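Packing for Imstead

Two nights away in February, so I'm using the navy backpack and leaving the suitcase at home. Sweater, socks, two shirts, charger. The 40 minute bus from Skositz has no luggage rack, and last year I rode with a bag on my knees the whole way. Ebony Hollis lent me a rain jacket that rolls up small, and it goes in last. 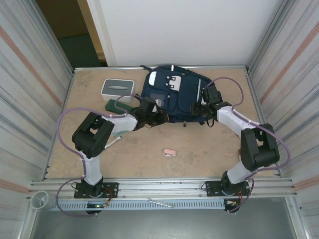
The navy backpack on the tan table.

Bus leaves at 10. I still need to find my gloves.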